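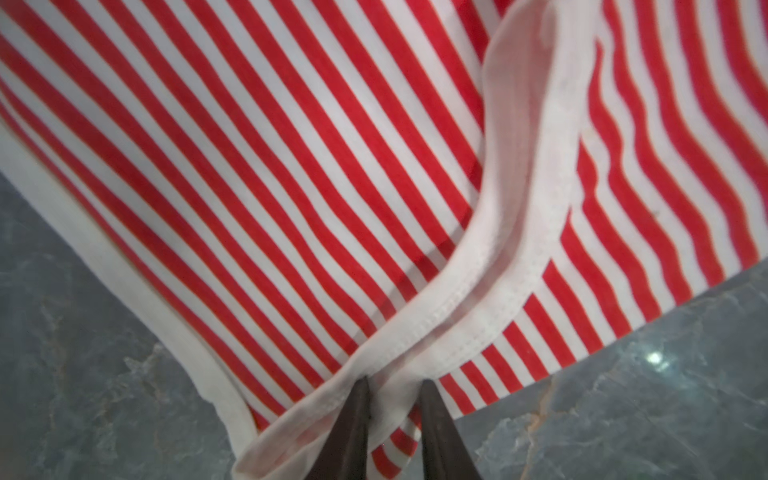 How does a robot learn to fold a shirt?

A person shows it how, again and again, and a computer looks for the pattern in all those tries.

I help teach robots at a little workshop called Plaline, and I get asked this a lot! Grown-ups think I sit and type "pick up the sleeve" all day. Nope. Mostly I fold laundry.

There are 2 ways to do it. The first is by hand. You grab the robot's arm and move it yourself, the way someone might guide your hand when you're learning to write the letter S. The robot has sensors in its joints (the bendy parts, like your elbow), so it remembers every twist and turn.

The second way is by remote control. I hold a controller, and when I squeeze, the gripper squeezes too. A gripper is the robot's hand, and ours has just two fingers. Try picking up a T-shirt by its hem with only your thumb and one finger. Now try it with chopsticks. That's closer to how it feels for me!

Cloth is really tricky. A cup stays the same shape wherever you put it, but a stripy shirt can bunch up and ripple, and the stripes go all wavy. So the robot also gets a small camera near its gripper. While I'm steering, the camera records what the cloth looks like and the computer saves how I moved. Those two things go together, and one full try is called a demonstration.

How many do we need? For our first shirt job I did 306 demonstrations. We kept 300, and in the other six I dropped the shirt or got the sleeve in a knot. My arms were so tired.

After that the computer practices matching what it sees to what I did. Then it gets a turn without me. On its very first go our robot, Trindade, picked up the shirt, waved it like a flag and let go. We did more demonstrations after lunch.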